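Visit report: open day at the Lamptey training house

In July I went with my colleague Filipa Mota to the open day of Lamptey, a company that teaches people to collect household data for robots. We are a small team at Zekow and we are now writing our own rules for work in private homes, so we wanted to see how others do it.

We arrived at 9:30 and there was coffee, but very little parking. Tiziana Colombo welcomed the group, 23 persons this time, and divided us in the kitchen of the house.

The house rules

Before anybody can touch a hand-held gripper, they must read and sign a sheet with seven rules. I did not copy all of them, but these I wrote down:

The owner of the home agrees in writing, room by room. A yes for the kitchen is not a yes for the bedroom.

Letters, family photos and screens are put away before the recording starts.

Sessions last up to 60 minutes, then the operator must rest the wrist and clean the finger pads.

Any recording where a visitor walks in by mistake is reported the same day — also when the person says it is no problem.

Filipa asked who checks the last one. Guido Cirillo answered that a second person looks through every recording, and it is never the operator. I liked this answer, but for a team of our size it will be difficult.

Working with cloth

The part I waited for was clothes. Their rule is to pinch the cloth between the two pads and close slowly, with the fabric gathered so it does not drag over the bed. Dark fleece and knitted things leave lint, so the pads are wiped between garments. Guido also wants the garment lifted before it is moved to the side. In our own tests we always pulled it, and I have now changed this in our draft.
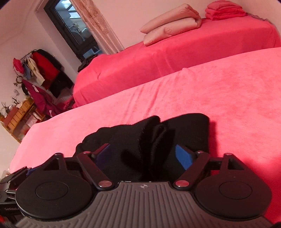
After lunch: the paperwork

The afternoon was slower. Beatriz Bragança showed the consent form and the log, which they keep in two languages. The log has a line for damage, and even a loose button must be written there. I asked if we can use the form as a model and she promised to send it to us.

We left at 4:15 to catch the train. Filipa will write the part on consent, and I will do the part on cloth and cleaning.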